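Notebook, 18/06/2025
Practice lane project, Grilldale cricket ground

Went through the samples of turf carpet from Skomisetti this morning. Both have the same pile height, but the second one has a softer backing and it wants to curl at the corners. I put weight on it and leave it until tomorrow.

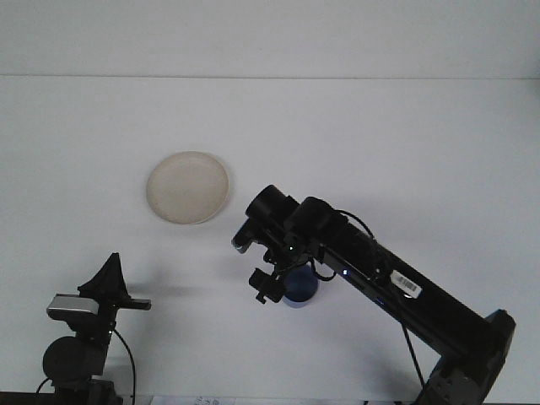
Which ball do we use for the bounce test?
The old match ball from the club, the one with the flat seam, so that the results can be compared with our notes from last season.

Drop test on the first sample, 3 drops in each place. The bounce near the joint is lower than in the middle. I think the glue makes the carpet stiff there, but I am not sure yet. Halilović use tape in place of glue for their lanes, maybe we should ask them for a piece. 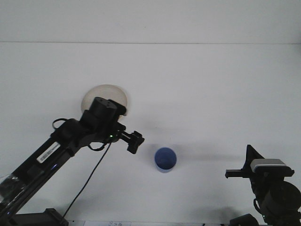
The shock pad is the other question. Nikusside offers it in 2 thicknesses and the club prefers the thin one because of the price. For fast bowling I would take the thick one. Their quote is for rolls of 1000 mm width, so we will have one more joint than in the drawing. Please correct the drawing before it goes out. 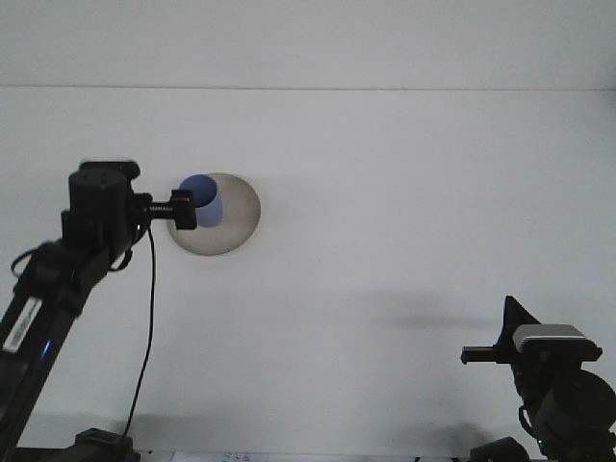

Net posts: the drawing says 188 mm from the edge of the concrete, the club measured less on the pavilion side. To measure again at the next visit in June, with the long tape.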